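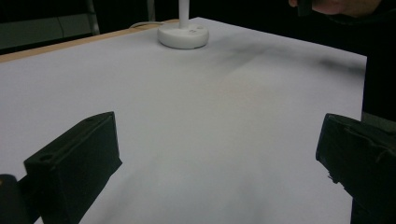 Clernanby Letters – read me first

Hi, and thanks for downloading this. I've spent far too many evenings on these letters and I'm so happy somebody else wants to look at them! What you've got is a set of plain text transcriptions of family and business letters from Clernanby, mostly written by people who ran shops, kept bees, argued over fences and complained about the mail. More than 80 letters so far, and I add to the set whenever I get a free weekend.

What's in the folder

letters/ – one text file per letter, named by box and position in the box (so box2_07.txt is the seventh letter in box 2)
index.csv – who wrote to whom, where from, and the date if there is one
places.csv – my running list of place names and their odd spellings
notes.txt – me muttering to myself, read at your own risk

The letters came in 3 boxes. Box 1 is the Costigan feed store, and it's mostly orders and unpaid bills, with a wonderful long fight about moldy oats. Box 2 is family stuff. Box 3 is a jumble (recipes on the backs of envelopes, half a sermon, a list of hens by name) and I've only typed up the parts that are clearly letters.

How I typed them

I kept the spelling exactly as written. If somebody wrote "recieved" then it says "recieved", please don't send me fixes for those! Line breaks follow the paper. Crossed-out words are in square brackets with an x in front, like [x Tuesday]. A word I couldn't read at all is [?], and a guess has the question mark after it, like [harness?].

Underlining is gone. I tried keeping it with underscores in the first version and it made the files miserable to search, so I took it out again. One writer in box 2 underlined nearly everything anyway.

Dates are a mess. Plenty of letters just say "Monday" or "December" and leave it at that. In the index I only filled in what's on the page, and the guess column is where I put my own ideas. Sort by the guess column if you want to read them in order, but don't quote it as fact.

Known problems

– Box 1, letter 7 has its second sheet missing. It stops in the middle of the oats.
– Taridov shows up as a surname and also as a place out past the creek. I haven't sorted out which is which in every letter.
– Some of the cents columns in the bills may be off by a digit, the ink there is awful.
– Accented letters broke in an old export. I think I caught them all. If you see a weird little box, tell me the file name.

Opening the files

Everything is UTF-8. I do my typing in Dulaser and export from there, but any text editor will do. If your spreadsheet program turns the box numbers into dates, import index.csv with every column set to text.

Using it

Go ahead and use the transcriptions for anything you like – school projects, family trees, word counts, whatever. A mention of the Clernanby Letters is nice. If you can read one of my [?] words, please write and tell me, it makes my whole week.

Still to do: the rest of box 3, and a proper list of the hens.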